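The long life of the back shelf

Wanthorpe has 2835 households, and most of them have a cupboard nobody has emptied since the last move. Grilus, the repair and swap shop on the high street, began offering clear-out mornings in May.
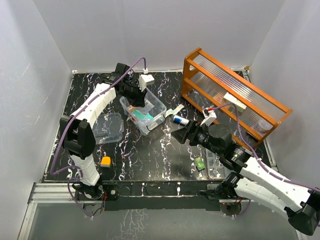 People bring in whatever has built up - jars, batteries, half-used glue - and sort it at a long bench. A session lasts up to 40 minutes and costs nothing. 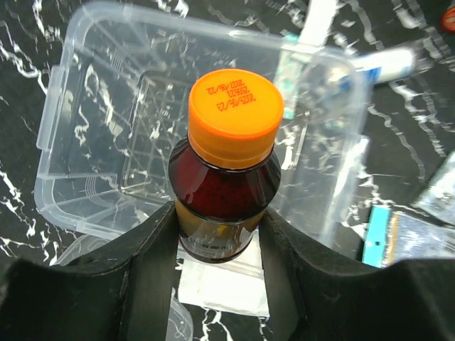
Old medicines go to the chemist two doors down. The rest is swapped, recycled or taken home again, often to the same cupboard.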